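The arm at Banetti's test kitchen in Brutomville stopped in January with a glass lid in its grip. It stayed closed for 4 minutes.

"The release command went out and the fingers didn't open," says the engineer who was running the shift. "The log said they had."

Her team builds cooking routines on Muli, the company's control software. She traced the fault to a position sensor that had slipped on its shaft. The lid was undamaged, but a technician had already reached in to take it.

"That bothered me more than the sensor. The arm still had power."

Hands now stay out until the power is cut, and the gripper gets 100 open-and-close cycles before each session. One sensor has failed that check so far.

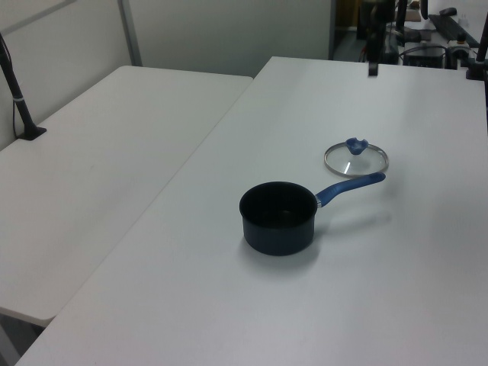 The saucepan and its glass lid on the work table.

She still wants a second sensor on each finger. "We've asked for it. The parts are on order."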